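Veseo Two-Slice Toaster, Cream: Review After One Winter and One Summer

Review by Merja Peltonen
Category: Small kitchen appliances
Bought: new, with my own money

I bought this toaster in November, when my old one started to burn the bread on one side and leave the other side white. I am not a person who changes kitchen things often. The old toaster was with me for 8 years and I would have kept it longer if my sister had not refused to eat from it.

The Veseo cost 80 dollars in the shop. I paid full price, there was no discount. For a toaster with two slots this is in the middle, I think. You can get one for much less and you can also pay double, mostly for the color and the name.

What I wanted was simple. I wanted even toast, a lever that does not feel weak, a dial that I can understand without the booklet, and a body that does not look like office equipment. I live in an apartment where the kitchen is open to the living room, so whatever stands on the counter is also seen from the sofa. For this reason I have to admit that the color was half of the decision.

First days

It came well packed, in a box with cardboard corners. The booklet has many languages and the English part is short. It says to run the toaster empty two times before the first bread. I did it three times, because after the second time there was still a smell, like a new car seat. After the third time it was gone and it has not come back.

The cord is on the short side. In my kitchen the outlet is in the left corner of the counter, so the toaster had to live in the left corner too. If your outlet is far, measure first. I did not measure and I was just lucky. I would not use an extension cord with a toaster, and the booklet also warns against it.

The weight is good. When I push the lever down, the body stays where it is. My old one was so light that I had to hold it with the other hand. The Veseo does not slide on my counter, which is smooth and quite slippery for many things. Cups with a wet bottom travel on it by themselves.

The dial

There is one round dial at the front and it controls the browning. It has a metallic ring in a brass color, and a small handle that sticks out, so you can turn it also when your fingers have butter on them. I like this very much. Many toasters now have flat buttons with little lights, and my mother, who visits me in the spring, never knows which one she pressed.

The numbers go from one to six. For ordinary sliced bread I use between two and three. For rye bread, which is what I eat most, I go to four and a half. At five it begins to be too dark at the edges. I have never used six except one time by mistake, and I opened the window after that.

One complaint about the dial: it has no clicks. It turns freely from start to end, so if somebody cleans the counter and touches the handle with the cloth, your setting has moved a little and you learn it from the toast. I now look at the dial before I push the lever. It is a small habit but it should not be necessary at this price.

The lever

The lever goes down in a long slot and it has a dark knob on it. The movement is smooth and it stops with a clear sound. You can lift it up a little higher than the resting position, to raise small pieces of bread. This works well with half slices. With a small round roll, cut in two, it is still difficult and I use wooden tongs.

In the summer I had a problem that the lever did not stay down. I thought it was broken already. I wrote to the shop, and Pouran Vahidi from their customer service answered me the same evening and asked if I had emptied the crumb tray. I had not emptied it for many weeks. After I cleaned it, the lever stayed down normally. I was a little ashamed, but she was very kind and did not make me feel stupid. So please empty the crumb tray.

How it looks with other things

The cream color is warm and soft. It is not a cold white. In the morning light it can look a little pink, and in the evening with the lamps on it is closer to butter. I was afraid it would look dirty next to my gray counter, but the gray makes it look better. I keep it together with my breakfast dishes, the bowls and the light blue cups, and the colors are friendly to each other.
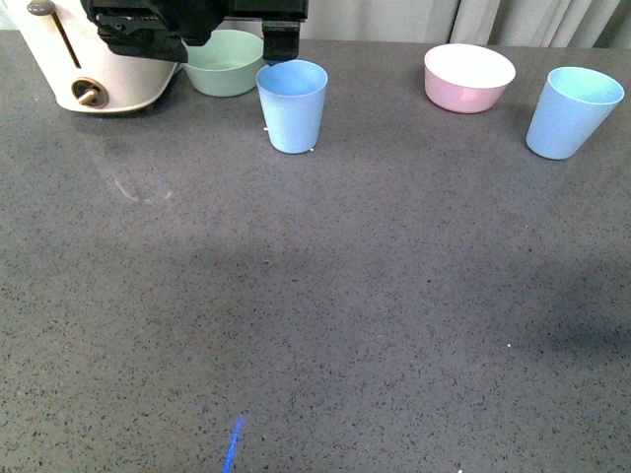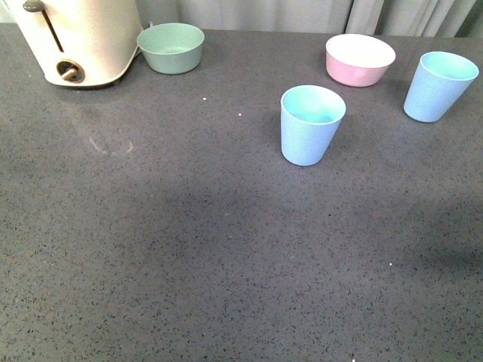
The rounded shape takes more space than you expect from the product page. It is a wide body for two slices. If your counter is narrow, or if you have cabinets that hang low, think about where the hot air will go. I also pull the toaster forward a little before I use it, so that the wall behind does not get warm every day.

A shiny toaster shows every finger. This one does not, or much less. I clean the outside with a soft cloth and a drop of dish soap on it, unplugged of course and cold. Around the dial it is harder. Fine crumbs and flour go under the edge of the ring and the cloth does not reach them. I use a dry toothbrush for this. I wish the ring were closer to the body.

Toasting results

Now the most important part. I tested it with the breads that I really buy, always from room temperature if I do not say something else.

White sandwich bread comes out even on both sides, with a slightly lighter line at the top. The reason is the height of the slot. A tall slice stands out a little at the top and this part stays soft. I turn the slice upside down for a few seconds if it bothers me. Usually it does not.

Dark rye is very good. The outside is crisp and the inside is still a little moist. My old toaster dried it completely.

Thick homemade bread is possible if you cut it straight. I do not cut straight. If one end of the slice is thicker, it touches the guide wires and gets dark stripes there, and once I had to unplug the toaster, wait until it was cold and shake the slice out. The slots are wide enough for a bagel, but a big bakery bagel is too tight and I press it flat with my hand first.

Frozen bread has no separate program. You only turn the dial higher. I add one full number and it works, although the middle is sometimes cooler than the edges. If you eat mainly from the freezer, I would choose a model with a defrost button.

The second round is always darker than the first. This is normal for toasters because they are already hot, but with this one the difference is easy to see. When I make breakfast for guests I turn the dial down by half a number after the first two slices. For four people it is slow work, and the first person has finished eating when the last one gets her toast.

Noise and smell

At the end it throws the bread up with quite a loud sound. Not high, the bread does not jump out, but if somebody sleeps in the next room, they will know that you are having breakfast. There is no beep. I prefer this.

There is no smell after the first day, if the tray is clean.

Compared to others

Before buying I tried the Javeck two-slice model at my neighbor's place, and after that I looked at the Erdem in the shop. The Javeck is faster and has a defrost button, and it costs less. The toast from it was a little uneven, with one side darker, and the lever felt thin. The Erdem is very beautiful but the slots are narrow, and my rye bread would not go in. I brought a slice with me in a bag to check this. The salesman laughed but he let me do it.

My cousin has a Brarnex and she is satisfied with it. I have used it only two times so I will not judge it.

I also read a lot of comments on the internet. The Veseo had 2,944 ratings when I ordered, and the most common complaint was the short cord. The second was the dial that moves too easily. I agree with both. There were people who wrote that the color was more yellow than in the shop's pictures. Mine is not yellow, but maybe they had a different batch, or a different lamp.

What I would change

A longer cord, or at least a place under the base to wind up the rest of it, so they could make it longer without a mess. Clicks on the dial. A crumb tray with a handle that you can find without turning the whole toaster around, because now it comes out from the back and this means moving the toaster every time. I believe this is why I forgot to empty it.

The guarantee is two years. The receipt must be kept in paper form, according to the booklet, and mine has already begun to fade, so I took a copy.

Would I buy it again?

Yes, I would, but maybe I would wait for a sale. For 80 dollars I expected the small details to be more finished. The toast itself is very good, in particular with dark bread, and after this time the surface has no scratches and no yellow spots near the slots, where the heat is strongest. My sister eats toast at my place again.

If you have a big family, take a four-slice model. If you live alone or with one other person and you want something that can stay on the counter all day without annoying your eyes, I can recommend it.

My rating: four stars of five. I took one star away for the cord and the dial together.

Update: a reader asked if the knob on the lever gets hot. It gets warm if you make many rounds, but I have never needed to use a cloth. The top near the slots gets very hot, so be careful there with children.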